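Notebook, PC assembly collection
2023-01-12
Bench 2, with Jin-sol on the controls for most of it

Picking up where I left off on the hard drive task. The tower is on its side on the slotted bench again, side panel off, with the fixture plate to the left of it, and I've left the screws holding the bench stops well alone because it took Nizar and me such a long time to get them where we both liked them. The processor and the little blue card stay on the fixture for now. They belong to the next tasks in the list and I'd like the background to stay the same across the whole set if we can manage it.

Our target for this task is 126 good examples, and by good I mean ones Nizar Sayegh would let through on review, which is a stricter thing than ones I'd let through! We are naming the set Cistari, after a long and very silly conversation over lunch, and the folder is already made, so please don't anybody rename it.
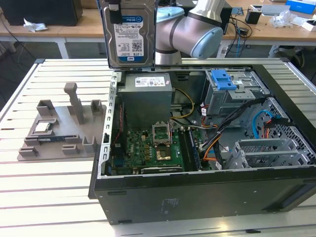 The approach is the part I keep going back and forth on. Jin-sol Won likes to come in high, pause over the case, and then go down in one smooth movement, and it's lovely to watch, but I worry a little that the pause will teach the model to dawdle. My own habit is to keep moving and correct on the way down, and my examples are shorter and a good deal uglier. We talked it over and decided to keep both styles for now and write the operator's initials in the log, so that we can split them later and train on each half if the policy comes out confused.

Some things we agreed on, so I don't have to ask again tomorrow:

Start the recording before the drive leaves its pickup spot. Trimming is easy, and getting back a missing beginning isn't.

If the drive touches the cage and you recover, keep the example and tag it "recovery". If you have to reach in with your hand, throw it out.

Stay clear of the wires coming off the power supply. They have a way of wandering toward the middle of the case, and I'd like to see them tied back a bit before the next long session (the soft ties are in the Fokumo drawer, under the tape).

Don't turn the case between examples. We'll do a separate batch with the case shifted by small amounts, and I'd rather those were all in one place.

The other half of the afternoon went to the wrist view. I want the blue plastic on the drive cage to be visible for as much of the reach as possible, and that depends a lot on the angle you come in at. Jin-sol thinks a steeper wrist helps. I think so too, though I haven't sat down and compared them properly yet.

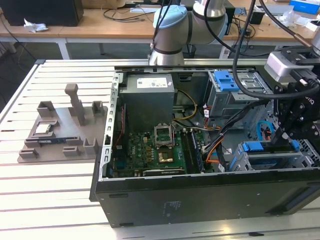 For next time

Ask Nizar whether "recovery" examples count toward the 126 or sit on top of it.

Write to Vunier about spare fingertips, and copy Jin-sol.

Check that both fixed cameras and the wrist stream share a clock. Back in September we had a whole batch drift, and I would hate to go through that again.

Tie back the wires, then redo the reference stills.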